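**Progress report to the Galtov fund - Kendthorpe teaching laboratory, glassware consolidation**
Period covered: second quarter of the grant

## 1. Status

Work is on schedule except for item 2.3 (labeling), which has slipped into November. Spending is within the approved budget lines. No change to scope is requested.

The purpose of the grant is to bring the loose glassware from the three Kendthorpe prep rooms into one inventory, discard what is unsafe, and store the rest so that a class set can be issued without searching. The first quarter covered Prep Rooms A and B. The present quarter covered Prep Room C and the start of re-racking.

## 2. Work completed

**2.1 Count and inspection.** The full count of test tubes stands at 1512. Each tube was checked at the rim and at the base under a bench lamp. Tubes with chips, star cracks or heavy scratching were rejected, 407 in all, and went to the broken glass bin. The rejection rate was highest in Prep Room C, where tubes had been kept in drawers without dividers.

**2.2 Sorting.** Accepted tubes were sorted by outside diameter, then by length. Two gauge blocks were cut for this purpose and are kept with the inventory sheet. Odd lengths that do not make up a class set are held separately as spares. They are not entered in the issue list.

**2.3 Labeling.** Shelf labels are printed for Prep Rooms A and B. Labels for C are waiting on a decision about the upper shelves, which are too deep for the wooden racks and too shallow for the crates.

**2.4 Residue.** Some tubes came out of storage with dried material inside. These were soaked overnight in detergent and brushed. Tubes that did not clear after a second soak were rejected and are included in the figure above. The brushes supplied at the start of the grant are too stiff for the narrow size and have been replaced from the consumables line.

## 3. Storage

Two kinds of storage are now in use on the benches. Wooden racks take the tubes needed for a session - they hold each tube upright and leave the contents visible. Cylindrical holders take clean glass in bulk. The holders save bench space but have one fault: a holder that is knocked over presents its glass at the open end, and long pieces project well past the rim. The Runar shelving, fitted in the first quarter, has a front lip that prevents this on the shelf. The benches have no lip.

For the next quarter we propose that holders stay on the shelving during class hours and that only racks be placed on the benches. A non-slip mat was tried under the holders in Prep Room A. It stopped sliding but did little against tipping, and it has to be lifted to wipe the bench.

Colored solutions are used for the filling exercise so that the liquid can be seen from across the bench.

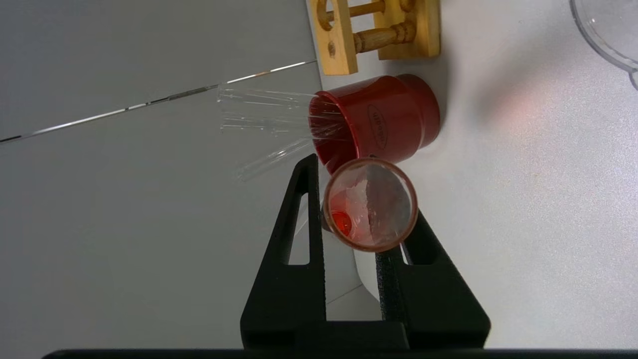
*Figure 1. Tube with orange-red liquid; red holder on its side with clear glass tubes, and wooden rack.*

## 4. Open items

- Bench rule for holders (section 3): draft written, to be agreed with teaching staff.
- Upper shelves in Prep Room C: Ó Gríofa has been asked to quote for 8 shallow trays. The quote is due on Tuesday.
- Wooden racks: several have loose dowels. Regluing is planned for the break between terms.
- Inventory sheet: the spares tab is incomplete for the longer tubes.

## 5. Next quarter

Complete labeling in Prep Room C. Reglue the racks and return them to issue. Run one trial in which a class set is drawn, used, washed and put back, with the time recorded at each step. The result will be included in the final report, together with the closing inventory and the statement of costs.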